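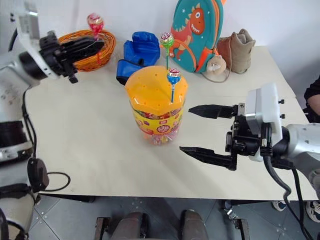
Lollipops in the lid of the candy jar

About Flidavon Language School

Flidavon is a small school for adults who want to learn French or German in the evening. We are located on the second floor of the Fusier building, on the same street as the post office. The entrance is on the side, please use the green door and not the big glass one, which belongs to the dentist.

The school was opened by Josiane Millet, who came to this country with her family and did not find a place to teach the way she wanted. At the beginning she had 4 students and one room with a heater that made a lot of noise. Today we have 80 students in a normal season and we teach in two rooms, and the heater has been changed.

How we teach

Our groups are small and they stay small. When a group is full, we open a waiting list and we do not squeeze in more chairs. Each lesson is 80 minutes, with a short pause in the middle. We speak the new language from the first evening, also with complete beginners. It can feel strange for the first two weeks, then most people stop to worry about it.

We do not give grades. At the end of each course you have a talk with your teacher, and together you decide if you go to the next level or repeat some parts. To repeat is not a shame. Josiane herself took the same English course two times and she tells this to every new group.

For German we work with the Schwaiger course books. For French we use our own folders, written by Josiane and corrected every summer. You receive the folder in the first lesson and it is included in the price.

Who we are

Josiane Millet teaches French on all levels. Areeba Sandhu teaches German and takes care of the office. She learned German as an adult, so she knows well which parts of the grammar are painful. If you write us an email, it is Areeba who answers, normally the next working day.

The reading room

Between the two classrooms there is a reading room with 228 books in French and German - novels, cookbooks, some comics, and a shelf for children. Students can borrow two books at one time. We ask you to write your name in the notebook by the door.

Visit us

The office is open from 4 p.m. until the last lesson begins. New courses start in September and in January, and in December we close for the holidays. You are welcome to sit in one lesson for free before you decide. Please tell us before, so we can prepare a copy of the papers for you.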